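Plidari Quilted Bedspread, Double

I've sold bedding from the shop in Grenemcombe for 20 years and I still get daft about a good bedspread. The Plidari is the one I've got at home, so forgive me if I go on a bit!

It's a proper all-year cover. In May I sleep under it with just a sheet, and when the weather turns it goes over the duvet and stays there until spring (our bedroom faces north, so spring comes late). The filling is stitched right through, so it doesn't slide down to one end and leave you with a cold patch over your feet. My old one did that within 9 washes and I was livid.

It comes in double and king. If your mattress is on the deep side, go up a size – Noura Zein bought the double from me for a deep mattress and was back the next week to swap it, which we did, no fuss. Plain colours are Oat and Slate, and there are two patterned ones as well.

Washing: 30 degrees, on its own, with half the powder you think you need. Don't tumble it on high. I hang mine over two lines and give it a good shake halfway through.

Coats and fleeces get dumped on a bed in every house I know, and dark fluff does come off this one with a lint roller or a damp rubber glove. Do it before you wash, though!
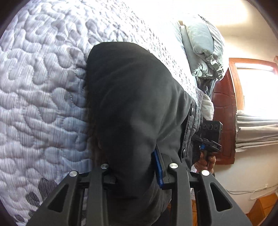
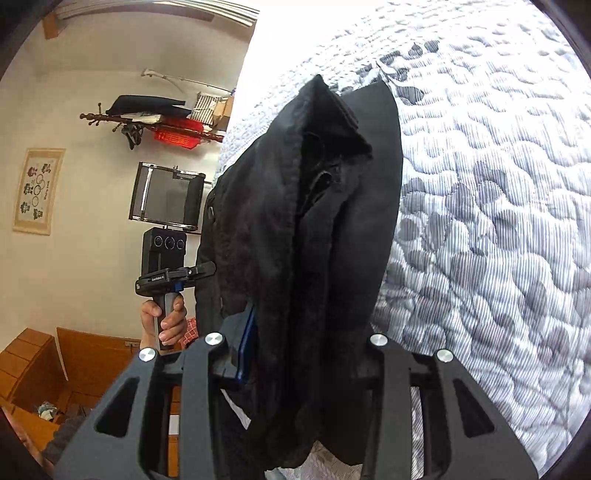

Delivery is free over £27 and we post from the shop, usually the next morning. Matching pillow shams are sold separately, and I'm told by Vasanthi Bepari at the warehouse that the Slate ones are nearly gone and won't be back until the new Flemano range arrives.

Any questions about sizes, ring and ask for Hadi or me. We've got a tape measure by the phone.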